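Speaker notes – "Putting the Memory Back In"
Skarlow repair evening, back room, 2023-06-17

Thank Barrett for the projector. Remind people there's coffee by the door and that the parts bins at the back are fair game once I stop talking.

Okay, first slide up while they're still sitting down. Leave it there a minute and let them look.
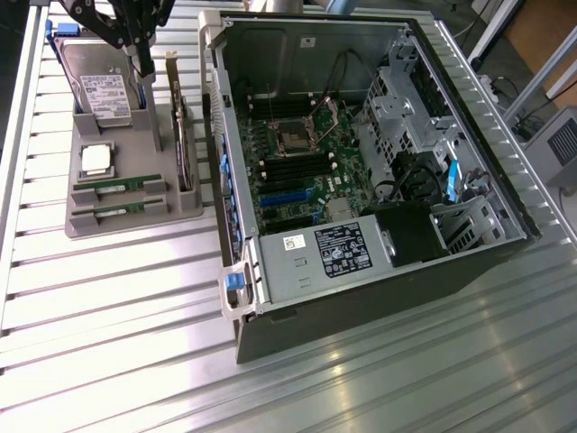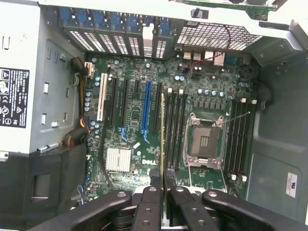
Same kind of job in both: case open, socket empty, two banks of memory slots.

Grirkico Bench Notes, Issue 10, p. 3

So hello! I'm Mortimer Benavides, and I've been pulling old towers apart since my uncle's Schumacher machine quit on him the night before his taxes were due. I want to talk about memory tonight, the sticks, and how you get them in without wrecking anything.

Ask for hands: who has opened a desktop before? Who has opened one and had it not start afterward? (Wait for the laugh. Put my own hand up.)

Start with the case. Lay it on its side, panel off, inside facing up. Please don't do this with the tower standing and your arm in up to the elbow – I did it that way for years and I have the scratched knuckles to show for it. Flat on the bench, gravity is on your side, and a dropped screw lands where you can see it.

Point at the first picture. There's blue plastic on the front edge of the case, a latch down at the corner and the release tabs farther up. I love blue plastic. On a lot of these office towers the blue bits are the ones you're meant to touch, so when you're lost, look for blue. The expansion slot further in is blue too, mind you, so don't go yanking on that.

Now the processor socket. It's empty in both pictures, and in the first one the bracket and lever are up. If you ever have a socket open like that, keep your fingers, sleeves and coffee away from it. I once bent a contact with a shirt cuff, and straightening it took a sewing needle, a magnifier and most of a ball game.

Tell the Grurico story here if we're running early. Skip it if not. (The 955 boards, the wrong box, Barrett driving back to get them.)

Memory next. Second picture: slots on both sides of the socket, four and four, and a module standing on its edge just above the left-hand row. Look at the little white latches at the ends of the slots on the right. Open those first, all the way. Then find the notch in the bottom of the stick and match it to the bump in the slot. If it doesn't line up, turn the stick around. If it still doesn't line up, it's the wrong kind of memory and no amount of leaning on it will help!

Press straight down, thumbs at both ends, until the latches swing in. It takes more push than people expect. I tell everybody to listen for the click and then go check the latches anyway.

Which slot do you fill first? Look it up for your board. Please. I guessed for a whole winter and lost a lot of evenings to beeping.

Pass around the two dead sticks. Ask for them back, I'm down to two.

Before questions: we have 210 loose modules in the bins, mostly untested, so take a few home and try them. Next one of these is in September and I'd like to do power supplies, if Barrett will lend me his tester.

Questions. Repeat each one out loud so the back row hears it.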